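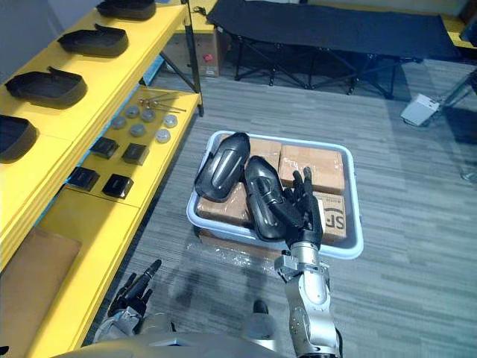
4. Setting Up Bin Locations

Before you can receive stock in Statov, every place where you keep parts needs a location code. Do this section once, before you enter any items. If you are moving over from Statov 2, your old codes carry across and you can go to step 6.

1. Sign in with an account that has the Supervisor role. The Location menu is hidden from other users.

2. Open Setup > Locations and select New Zone. A zone is a room, an aisle or a caged area. Give it a short name of up to six letters.

3. Select Add Rack and enter the number of racks in the zone. Statov numbers them from the door inward. To number them the other way, tick Reverse before you save.

4. For each rack, enter the number of levels. Level 1 is always the lowest.

5. Select Generate Codes. A code reads zone, rack, level, bin, so MAIN-03-2-265 is bin 265 on the second level of rack 3 in the Main zone.

6. Check the list against the racks themselves. Fix any mistakes now.

Caution: Codes cannot be edited after stock has been posted to them. You would have to move the stock out, retire the code and create a new one.

Note: One zone can hold up to 923 bins. Larger stores should be split into two zones, even if they share a room.

4.1 Printing the labels

1. Load the label roll with the printed side up and close the printer lid until it clicks.

2. Go to Print > Location Labels and pick the zone.

3. Print one test label and scan it. The handset should beep once and show the full code.

4. If the test label scans, select Print All. A full roll holds 396 labels.

5. Wipe the shelf edge with a dry cloth, then press each label on at the left end of its bin space.

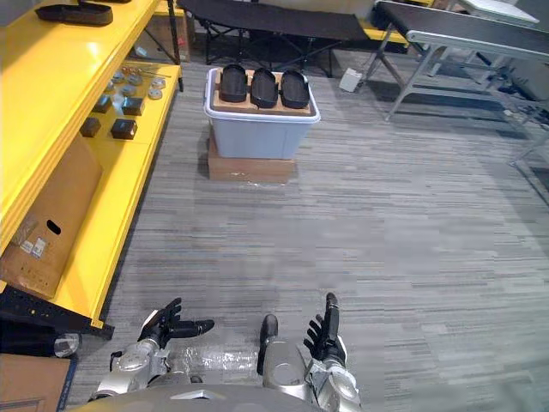 Can two different parts share one bin?

Each bin holds one part number by default. To change this, open the bin record, tick Mixed and save. The handset will then ask for the part number every time someone picks from that bin — this adds a scan, so use it only for slow-moving stock.

4.2 Retiring a location

1. Move all stock out of the bin and post the transfer.

2. Open the bin record and select Retire. The code stays in the history but no longer shows up in searches.

3. Take the old label off the shelf.

Caution: Do not retire a bin while a stock count is open. Close the count first.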